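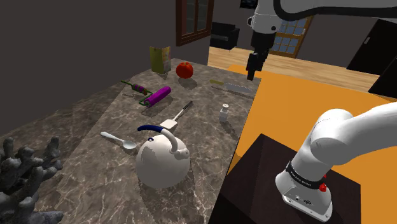 Kitchen worktop, knife out, arm overhead.

Fengying Song
I've spent most of June sorting out my hand tools and learning to sharpen them properly. A few people asked what I use, so I'm putting it all in one thread. Chisels and plane irons mostly, a bit on saws at the end.

Fengying Song
Start with the back of the chisel. Most people go straight to the bevel and wonder why the edge never gets keen. If the back isn't flat for the last inch or so behind the edge, you're wasting your time on the rest.

Fengying Song
You don't need to flatten the whole back. I did that on my first set and it took two evenings. The bit near the handle never touches anything that matters.

Fengying Song
Stones. I have two, a coarse and a fine, both from the Han shop in Warnport. They sell seconds with chipped corners for less. A chipped corner makes no difference if you keep the tool away from it.

Fengying Song
If you only buy one stone, get a medium one and a leather strop. That will keep a decent chisel going for household jobs: hinges, door latches, trimming a bit of skirting.

Fengying Song
I used oilstones for years and moved to water stones last winter. Water stones cut faster but they dish. Mine needs flattening every third or fourth tool. I rub it on wet and dry paper stuck to a bit of float glass.

Fengying Song
To see when the stone is flat, draw a pencil grid on it and rub until the lines have gone. Then rinse it well or the loose grit ends up on your edge.

Fengying Song
Angles. I grind at 25 degrees and hone at 30. For chopping in oak I go a bit steeper. I don't measure it beyond setting the guide.

Fengying Song
Yes, I use a honing guide. It's a Venov, the plain side-clamp sort, and it does the job. The jaws were slightly off when it arrived so I filed one of them. Check yours with a square before you trust it.

Fengying Song
I made a stop board to go with it. Scrap of ply with a batten screwed on for each angle. Push the chisel out until it touches the batten, tighten the screw, done. Took less than an hour to make and it has saved me a lot of fiddling.

Fengying Song
Work on the coarse stone until you can feel a burr right across the back. Run your thumb off the edge, never along it. If the burr is only on one side you've been leaning. Press with a finger on the other corner for a while.

Fengying Song
Then the fine stone, then lay the back flat and take the burr off, then the strop. Some 70 strokes in all for a chisel that was only dull. A chipped one goes to the grinder first.

Fengying Song
Grinder. Mine is a second-hand Trillatance bench grinder that runs at 3000 rpm. That is fast for tool steel, so I use a light touch and dip the chisel in water every couple of passes. If the tip turns blue you've gone too far and that bit has to come off.

Fengying Song
The tool rest that came with it was bent tin and flexed whenever I leaned on it. I bolted a hardwood block to the bench in front of the wheel instead. Much steadier.

Fengying Song
Plane irons are the same job, only wider. I take the corners back a touch so they don't leave lines in the wood. A few extra strokes with pressure on each corner is enough.

Fengying Song
Don't forget the cap iron. If there's a gap between it and the blade, shavings get in and the plane chokes. Rub the front edge of it flat on the fine stone and hold it up to the light with the blade to check.

Fengying Song
Saws. I only sharpen rip teeth at home because you file straight across. I tried a crosscut panel saw once and ended up with big teeth and small teeth. Sent it away after that.

Fengying Song
Storage matters more than I thought. I kept chisels loose in a drawer and they knocked each other blunt. They're in a rack on the wall now – a strip of pine with slots cut in it and a thin board across the front.

Fengying Song
For rust, a wipe of camellia oil after use. Light machine oil is fine too. My shed is damp and I've had no new spots since spring.

Fengying Song
Someone asked what it all cost. The two stones, the guide and the strop came to £106. The grinder was extra and I managed without one for a long time.

Fengying Song
Next job is a drawknife I've been putting off. It has a nick near the middle and both handles are loose. I'll add to this thread once I've got the handles tight.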